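**Two-arm bench unit, break room counter at Murnavach**

We've had it seven weeks. It sets out drinks and sorts the cups, which used to fall to Aisyah Wuisan on top of her own job.

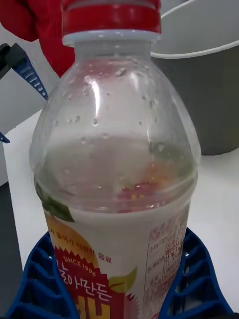
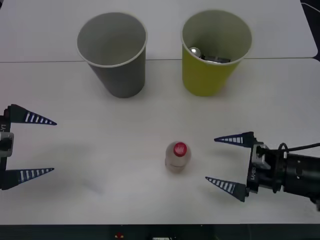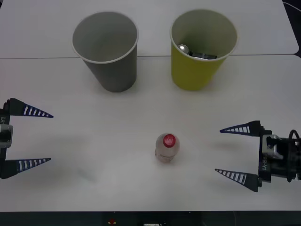
Small bottles with screw caps suit it best. Paper cups need more care, and Chie Tsuji still restocks by hand. Aisyah has moved to ordering and likes it, though she misses the chat. Nathalie Van Wijk lost 2 hours a week and wasn't asked first. Good machine, poor rollout. Four stars from me.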